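Clastden Lending Library System
Branch Set-Up Guide, Section 4: Preparing and Issuing Book Club Sets

4.1 Purpose of this section

This section sets out how a branch creates a book club set, prepares its copies and issues them to a registered reading group. It applies to all branches using the Clastden catalog, including the Setcombe and Kemitz branches. Loans to individual members are covered in Section 3. 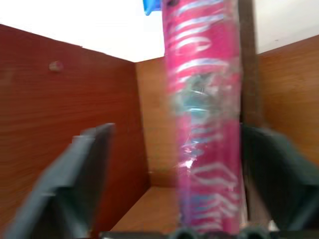
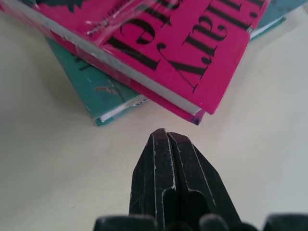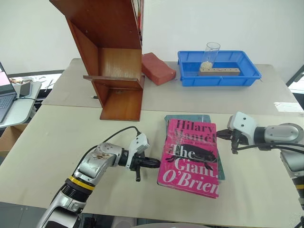

A pink-covered novel by Hilary Mantel, "The Giant, O'Brien", with a teal-green book beneath it (last picture).

4.2 Before you begin

You will need a staff login with set permissions, a label printer loaded with spine labels, and the group's registration number. Requests for set permissions are to be made in writing to Jarmila Skála, Group Services.

Note: A set must contain at least 2 copies of the same title. Different editions may be combined if the text is complete in each. Large print copies are recorded as a separate set.

4.3 Creating the set record

1. Sign in and select Sets, then New Set.
2. Enter the title and the author's name exactly as they appear in the catalog record.
3. Select the home branch. This is the branch to which the set returns after each loan.
4. Scan the barcode of each copy in turn. Wait for the tone before scanning the next.
5. Check that the number of copies on the screen matches the number on the shelf.
6. Select Save. The system assigns a set number.

Caution: Do not scan a copy that is on hold for an individual member. Adding it to a set cancels the hold without notice to the member. If this occurs, restore the hold from the Activity screen before the branch closes for the day.

4.4 Preparing the copies

1. Inspect every copy for loose pages, writing and water damage. Withdraw any copy that cannot be read in full.
2. Print one set label for each copy and apply it to the spine, 49 millimeters from the foot. On very thin books, apply the label to the back cover.
3. Protect each dust jacket with a clear cover. Paperbacks are to be covered only if they are new stock.
4. Place the copies in a Jelínek transit box with the contents sheet on top.

Note: The transit box is rated for 400 ounces. Sets exceeding this weight must be divided between boxes, and each box must carry its own contents sheet.

4.5 Issuing the set

1. Open the group's record and confirm that the registration is current.
2. Select Issue Set and enter the set number.
3. Confirm the due date shown. The standard loan for a set is 80 days. A longer loan may be granted by the branch manager.
4. Ask the group's contact person to sign the contents sheet. Keep the signed sheet at the desk and place a copy in the box.

Sets issued in June are subject to the summer timetable given in Appendix B.

4.6 Returns and missing copies

Returned sets are to be checked against the signed contents sheet before they are cleared from the group's record. If a copy is missing, select Part Return and enter the barcodes received. The remaining copies stay on loan to the group, and a reminder is sent to the contact person.

Caution: Do not select Full Return to clear an incomplete set. This marks all copies as available and may allow the set to be reserved by another group.

Questions about lost copies or replacement charges should be directed to Vlasta Gajdoš, Stock and Circulation. Quote the set number in all correspondence.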